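Progress report to the Lanivstead Fund
Instrument Restoration and Loan Program
Reporting period: April through June
Prepared by Nobuhle Rampersad, program lead
Reviewed by Jaxon Sandhu, workshop manager

1. Status

Work is on schedule except for the hammer replacement on the Shen upright, covered in section 3. Spending to date is within the approved lines, and no transfer between lines is requested.

2. Instruments completed

Six pianos left the workshop in the period. Each was regulated, tuned to A440 and placed with a borrower under the standard loan agreement. Three went to schools and three to private households. The Dandau console, carried over from the last report, needed a second pitch raise before the treble section would hold. It was rechecked after delivery and the readings were within tolerance.

Key leveling on the Dandau was done with paper punchings only. The original felt was kept at the back rail, where wear was even. The damper felts were replaced across the bass section, and the sustain pedal rod was shortened to remove lost motion. 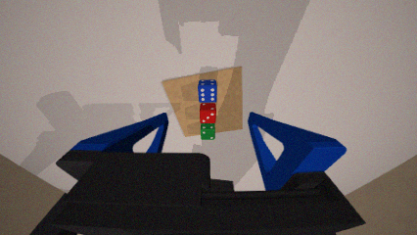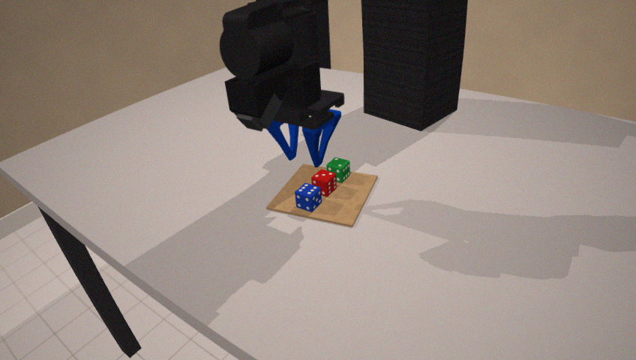
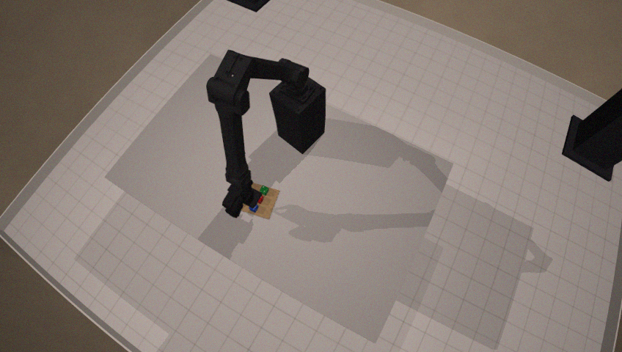
Reading time: 2 min

3. Shen upright

The replacement hammers arrived with the bore angle set for a different action. They were returned, and a corrected set is on order. In the meantime the pinblock was inspected. Two tuning pins in the tenor section were below the torque limit and have been replaced with the next size up. The soundboard has one hairline crack along the grain, with no rib separation. It does not buzz under load and will be left as is.

The bridge caps are sound. Strings will be kept in the treble and replaced in the bass, where tone was dull across the full octave — cleaning was tried first and made no measurable difference.

4. Climate control

The humidity logger supplied by Nonduris has run without a gap since installation. Readings stayed inside the target band except during one weekend when the loading door seal failed. The seal has been replaced. All instruments in storage were checked for pitch drift afterward, and none needed retuning outside the normal cycle.

5. Costs

The bass string set and tuning pins came to $1,690, charged to the parts line. The return of the hammers carried no fee. Freight for the corrected set will fall in the next period.

6. Next period

— Fit, space and voice the new hammers on the Shen.
— Complete the bass restringing and allow the strings to settle before final tuning.
— Revise the loan agreement so that the borrower's first tuning is booked at delivery. Two borrowers missed it this time.

A copy of the regulation sheets is held at the workshop and can be sent on request. Questions on costs should go to Jaxon Sandhu.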